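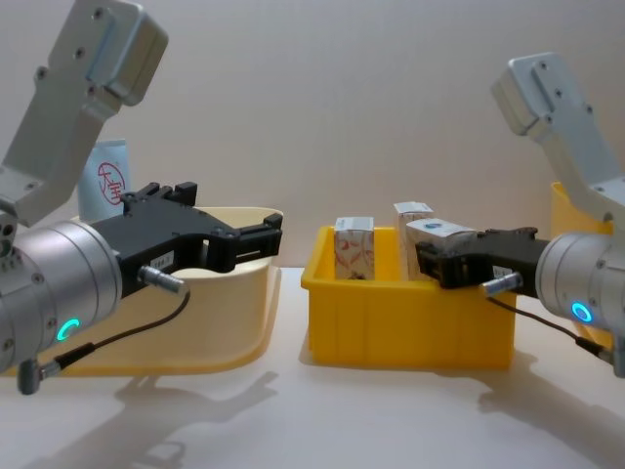 *Two arms and a central yellow bin: the right-hand gripper has hold of a small carton while the left waits with its fingers open.*

## A firm handshake

Pieter Shabalala has a favourite gripper, and he would like it noted that it isn't the expensive one.

For most of July he has been running three pairs of parallel fingers through the same dreary errand: reach into a bin, take a small box by its sides, put it somewhere else. The Erkon closes fast and crushes corners. The Zavitz is gentle to the point of apology. The Plolura, which arrived with 53 pages of manual and no mounting screws, sits between the two and has won him over, mostly by being boring.

His log runs to 2,422 picks. Of those, 272 were drops, and he can tell you which gripper to blame for nearly all of them. "The rest were me," he says. "I'd put the kettle on and forgotten I'd changed the force setting."

Cartons are a mean test. They lean on their neighbours, they flex, and a bin's walls leave very little room for a finger to get down beside them. Shabalala tried narrower tips from Chávez, liked the clearance, then watched them mark the printing on every white box he owned.

He wants 100 clean picks in a row before he'll sign a purchase order. His best run so far is 53, ended by a carton whose glued flap had come undone. He has kept the flap. It's stuck to the side of his monitor with the date torn off.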